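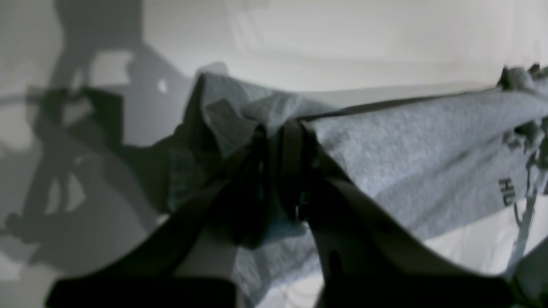
A gray heather knit garment. Clothing and bedding make up most of what comes through the Garus drop-off.

GARUS – The clothing and textile drop-off on Rizzi Street will stay open two extra hours on weekday evenings starting in April, the town of Garus said in a notice posted at the site this week. The change is meant to help residents who work during the day and have been leaving bags outside the gate after closing.

Under the new schedule, the drop-off will close at 7 p.m. instead of 5 p.m. Weekend hours stay the same.

The site takes clothing, bedding, towels, curtains and paired shoes from residents of Garus and neighboring Gondska. There is no charge. Items should be clean, dry and packed in a closed bag. Torn or stained pieces are accepted as long as they are not damp or moldy, and they do not need to be packed separately.

According to the notice, the site took in 1,307 bags last year. Of those, 587 arrived in the last three months of the year, when many households clear out closets before the holidays. The town expects another busy stretch this spring.

Bags left outside the gate have been a growing problem over the winter. Once rain gets into a bag, the whole bag usually has to be thrown away, and the town pays for it as regular trash. The notice says leaving bags at the gate will be treated as dumping once the new hours begin. A written warning will come first, followed by a fine for repeat cases.

Wearable clothing goes to the Surkon thrift store on the other side of the railroad bridge. Surkon sells it by the piece and uses the money to pay for its winter coat program, which gives coats to schoolchildren in both towns. The store also keeps a rack of plain work clothes that people starting a new job can take for free with a note from the county employment office.

What Surkon cannot sell is sent to a dealer who sorts it for other uses. Cotton knits are mostly cut into wiping rags for garages and print shops. Wool sweaters and blankets are baled separately and shredded for padding. Mixed fabrics bring the lowest price, and in some months they bring nothing at all – the dealer takes them only as part of a full load.
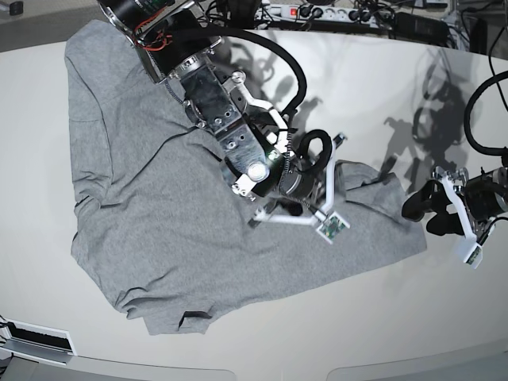 A crumpled gray T-shirt on a white tabletop. T-shirts in any condition are accepted if they are clean and dry.

Some items will still be turned away. The site does not take pillows, mattresses, carpet, single shoes, ski boots or anything soaked with paint or oil. Down comforters are accepted, but comforters with synthetic filling are not. Fabric scraps from home sewing can be dropped off if they are tied up in a clear bag, so the attendant can see what they are.

Residents are also asked to check pockets. Keys, bank cards and a hearing aid were all found in donated clothes last year. Found items are held at the town office for 60 days, and the owner must be able to describe them.

The evening hours will run on a trial basis through the end of September. The town will then decide whether to keep them, based on how many people come after 5 p.m. and whether fewer bags are left at the gate. The added staff time is being paid out of the existing waste budget, and trash fees will not change this year.

Parking on Rizzi Street is limited to 15 minutes in front of the site. Drivers with large loads, such as the contents of a house or apartment, should call the town office a day ahead so that the side gate can be opened. The side gate is reached from the alley behind the feed store and is too narrow for trailers.

Gondska residents can keep using the collection bin next to their fire station, which is emptied twice a week. The bin takes small bags only – larger ones jam the chute and should be brought to Garus. A second bin had been planned near the Gondska school, but that has been put off until the parking lot there is repaved.

The full list of accepted items is posted at the gate and at the town office. Printed copies are available in English and Spanish.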